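The Case for the Boring Closure: Why Refill Schemes Should Standardise the Cap First

Sunday, July 30, 2023 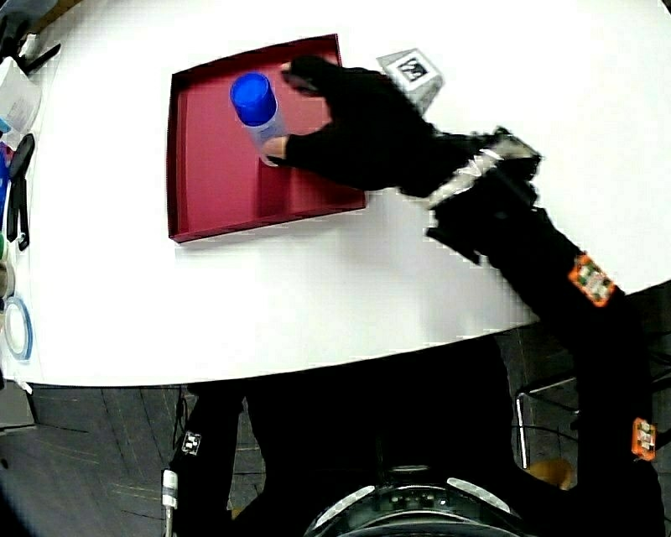 The wrong end of the bottle

Most discussion of refillable packaging for household liquids concerns the body of the bottle. Wall thickness, resin choice, recycled content and label adhesive all receive attention. The closure is treated as an accessory, selected late and usually on price. My view is that this order is mistaken, and that a refill scheme which fixes its neck and cap before anything else will outlast one which does not.

The body of a refillable bottle does very little. It holds liquid, stands up and carries a label. Its tolerances are generous. A body that is two millimetres wider than intended will still fill, pour and fit in a crate. A neck that is wrong by a small fraction of that will weep, cross-thread or refuse the cap altogether. The demanding part of the package is the top, and the top is also the part that a returning bottle has most often damaged.

I spent several years specifying packaging for a regional detergent blender before moving to consultancy, and the pattern was the same at every site I worked on. Complaints about leakage were logged against the bottle. Investigation led to the closure in nearly every case: a worn thread, a liner that had taken a set, or a cap from one supplier run onto a neck from another.

What mixed necks do to a scheme

The Tovberg scheme is a useful case. It began with a single producer and one bottle, then admitted other producers on the condition that each used a returnable container of agreed volume. Nothing was agreed about necks. After its second year the scheme was handling bottles with several thread profiles, some of which looked identical to a person standing at a sorting bench.

The consequences were predictable. Caps had to be stored by profile. Bottles had to be sorted by profile before washing, again before filling, and a third time when the second sort was found to be unreliable. In one audited week, 813 bottles passed washing and inspection and were then held back for want of a matching cap. There was nothing wrong with them. They had been collected, transported, washed with hot water and detergent, dried, inspected and stacked, and they then sat in a cage until the right closure could be bought in.

Arnulfo Benavides, who ran the wash line at the time, put it to me in terms I have repeated often: the scheme had standardised the one dimension that did not need it. Volume is easy to vary. A filler can be set to a different level between batches in a few minutes. Changing capping heads takes most of a shift and leaves the line out of adjustment for the first pallet afterwards.

Objections from marketing

The usual objection is that producers need to look different from each other on a shelf. I accept this. A producer who cannot be recognised will leave the scheme, and a scheme with one member is only a deposit arrangement.

The objection does not apply to necks, however. No shopper chooses a cleaning product by thread pitch. Colour, label and body shape are available for branding and have no effect on sealing. Even the cap can be coloured freely, provided the pigment does not alter shrinkage beyond tolerance. That needs checking at the moulder and is a routine matter. A shared neck leaves nearly all of the visible package under the producer's control.

A stronger objection is that a fixed neck prevents improvement. If a better closure appears, the scheme is tied to the old one. There is some truth in this, and I do not think it can be removed completely. But a neck standard is not a cap standard in every respect. Chávez, the closure moulder that supplied the later Tovberg trials, changed its liner material and its grip ribbing without touching the thread. Both changes were accepted by every filler on the existing heads. The interface was fixed and the part behind it went on changing, as happens with hose fittings and light bulbs.

Torque, and who applies it

The second neglected matter is torque. A cap on a single-use bottle is tightened once by a machine and then by a householder until the contents are gone. A returnable bottle goes through this many times, and the householder is the least controlled part of the process.

People overtighten. They do so more when the cap is smooth, when their hands are slippery and when the product is one they regard as hazardous. Each overtightening stretches the neck finish slightly. The application torque at the filler is set within a narrow band, but the torque applied in a kitchen may be double that or half of it.

A scheme can respond in two ways. It can specify a heavier neck, which costs resin on every bottle, or it can specify a cap with a positive stop, which costs slightly more per closure and protects the neck for its full life. I favour the stop. The cap is the cheaper component and can be replaced each cycle if necessary – the neck cannot be replaced at all.

The Plokden trial compared both. Its sample was 2,000 bottles, and 684 were withdrawn for neck defects before the planned number of cycles. Most of the withdrawals came from the group with the heavier neck and a plain cap. I would not rest the whole argument on one trial, and the return intervals were shorter than they would be in normal trade. The direction of the result is nonetheless what the mechanics would suggest.

What should be written down

A workable standard would run to a few pages. It should give the thread profile, the sealing surface and its permitted wear, the application and removal torque, and a go/no-go gauge that can be used by someone wearing gloves at a wash line. It should say nothing about colour and very little about shape.

It should also name a gauge owner. Gauges wear, and two sites with differently worn gauges will reject each other's bottles in good faith. The Tralo group sends its gauges for checking every September, and I see no reason for a scheme of any size to do less.

None of this is expensive in comparison with wash plant or transport. It has to be agreed early, while there are few enough bottles in circulation that the unsuitable ones can be withdrawn. Schemes now being planned should settle the neck before they invite a second producer to join.

Related items

Wash line water: how much reuse is sensible?
Crate footprints and the problem of the half pallet
Deposit levels for low-value containers
Liner materials for alkaline products
Labels that come off when asked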